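Chapter 9
Choosing Fittings for a Small Bathroom

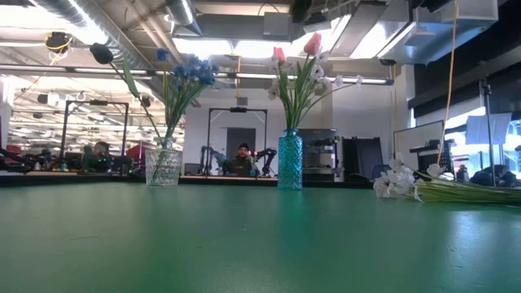 9.1 Measuring before you buy

Most mistakes in fitting out a bathroom are made before anything is ordered. A basin that looks modest in a showroom may stop a door from opening at home. Start with the walls, and write every length in millimetres.

Take the Hou flat, which is used throughout this chapter. Its longest wall is 1360 mm. The waste pipe leaves the floor 326 mm from the corner, so the choice of toilet is limited from the outset. The retailer, Zurer, listed 14 basins, and only a few of them would fit beside it.

Measure each wall at floor level and again at waist height, as old plaster is seldom straight. Use the smaller figure. Mark pipes, sockets and the swing of the door on your plan.

Section 9.2 deals with taps and water pressure, and section 9.3 with delivery and returns. You will need your plan for both.

Text by Dinesh Nigam. © Prultura 2018. Contact us | Back to top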